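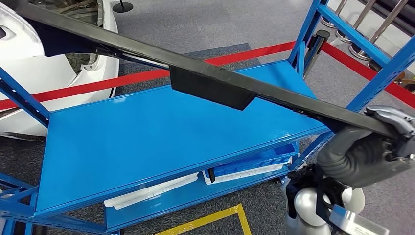 Peça preta comprida, em primeiro plano.

A rotulagem dos cosméticos ditos «naturais» carece de critério. A Ponetti aplica o termo a cremes em que a origem dos ingredientes nem sequer é indicada. O consumidor paga 50 euros por um frasco e fica sem saber o que comprou.

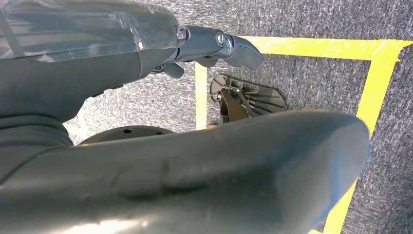

Por Tia Fothergill | 12 de abril de 2021

A Rirnix publicou a lista integral das suas fórmulas, 125 no total, com a proveniência de cada óleo. É este o padrão que se deve exigir ao setor. Entende-se que a adesão voluntária é insuficiente e que a matéria deve ser regulada já em maio, com prazos definidos para os pequenos produtores.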